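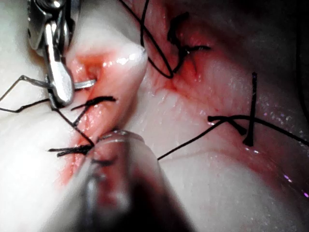 Curved needle and black thread at the edge of an incision.

Fotcombe Suture Word List
README

The Fotcombe list is a small glossary of sewing words as they are used in surgery, in leather work and in bookbinding. I started it when I was translating a manual and found that "stitch", "suture" and "tie" were mixed freely on one page. It has 104 entries in English, each with a short definition, one sample sentence and a note on the trade where the word is used.

Files

terms.csv -- the entries, one per line
sentences.txt -- the sample sentences, with the same numbering
changes.txt -- what was corrected, and when

The columns in terms.csv are: number, term, plural, trade, definition, see also. The separator is a semicolon. Please do not open and save the file in a spreadsheet program before you check the settings, as mine changed the semicolons to commas and I lost an evening.

How the entries were chosen

I read 20 handbooks and wrote down every word which had a different meaning in at least two trades. Chidubem Obi read the surgical part and corrected 3 definitions.

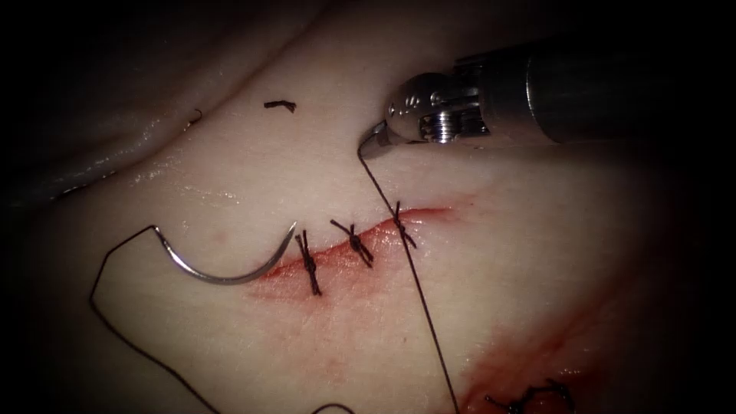 "Interrupted" was the most difficult entry. In surgery it means that each stitch is tied separately, but a general reader thinks of work that was stopped before the end. We kept both senses, as 2 entries with the same spelling. The Uzor script, which sorts the list, treats them as duplicates, so run it with the option keep-same.

Known problems

The bookbinding words are mostly British. American forms are missing, except where Jometti had already collected them. The plurals of Latin words are not consistent yet.

Use

You may copy and change the list freely if you name the source. Corrections are welcome through the Skitance page. The next version is planned for April.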